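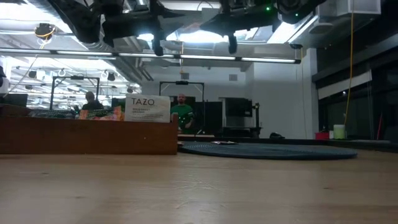
Workshop tips: getting pick-and-place software to behave on everyday snacks and boxes

We have been collecting these in a notebook on the bench for a couple of years now, and since so many of you wrote in after the last page (the one on cable ties, of all things!) asking for something on the software side, I've finally sat down and typed them up. They're written with two overhead arms and a tray of groceries in mind, but most of them will do just as well for a single arm on a desk.

Start with the tall thing

If your tray holds one upright carton and a lot of low, crinkly packets, teach the planner about the carton first. A tea box standing on end is the item most likely to be clipped by an elbow or a fingertip on the way to something else. In Nollent, the planner we use, I draw a plain block over it and make the block a bit bigger than the box on every side. You can shrink it later, once you trust your calibration.

Do the same for the tray itself. People remember the bottom and forget the front wall, and then they wonder why the gripper comes in so low!

Be kind to your camera with shiny wrappers

Bright snack wrappers are lovely for color and miserable for depth. The film throws back the ceiling lights, and the depth picture comes out full of holes just where you wanted a surface. Three things have helped us:

Take 5 depth pictures with the arms parked and use the middle value for each pixel. It costs a moment and fills in a surprising number of gaps.

Find the wrapper by color, then look for depth only inside that outline.

Turn off one row of lights at a time and look again. Tube lights running over the table are the usual culprit, and you may only need to lose one of them.

A pale wooden tabletop can have a sheen of its own, so check the bare surface too. If your table seems to have a dip in it on screen and a ruler says otherwise, it's the light.

Packets that touch

When packets are crowded together in a row, the segmenter will happily tell you that two of them are one very wide packet. I used to fuss with the thresholds for hours. These days I give it a largest allowed width, measured with a tape from the real thing, and anything wider goes back for a second look from another angle. Pick from the end of the row and work inward, and leave the middle ones until they have a little room around them.

Hanging arms and upside-down numbers

Arms mounted from above are a joy for table space, but do check which way is down in your settings. Skalar, our little control package, has a gravity line in its setup file, and it ships pointing the way it would for an arm bolted to a bench. Get it wrong and the arm sags or pushes back when you guide it by hand. Change the line, save, restart the controller, and then try a slow move with your hand near the stop button.

With two arms over the same tray, give each one its own half and let only one at a time into the strip between. Ours is 8 inches wide. You can do far cleverer things with shared timing, and I've tried some of them, but a simple "may I come in?" flag in the code has saved us more bent fingers than all the clever things together.

Slow before you're fast

Run every new plan in Farkas (or whatever simulator you like) and then on the real arms at 14 percent speed, with the tray empty. Then one packet. Then the whole lot. I know it's dull. Bring a cup of tea.

Keep a boring log

Brandard, our logging tool, keeps the last 200 picks by default, along with the camera picture from just before each one. Leave the pictures switched on, even if the disk grumbles. When a grasp misses, the number in the log will say the position was fine, and the picture will show you that the packet was lying on its side. I also type in a word or two of my own, such as "lights changed" or "new tray," and those notes have turned out handier than anything I measured.

Next up, in September: hand-eye calibration with a printed sheet and a good deal of patience. Do send your own tricks in before then, particularly if you've found a way to pick up a nearly flat packet from the corner of a tray. I'm still losing that one.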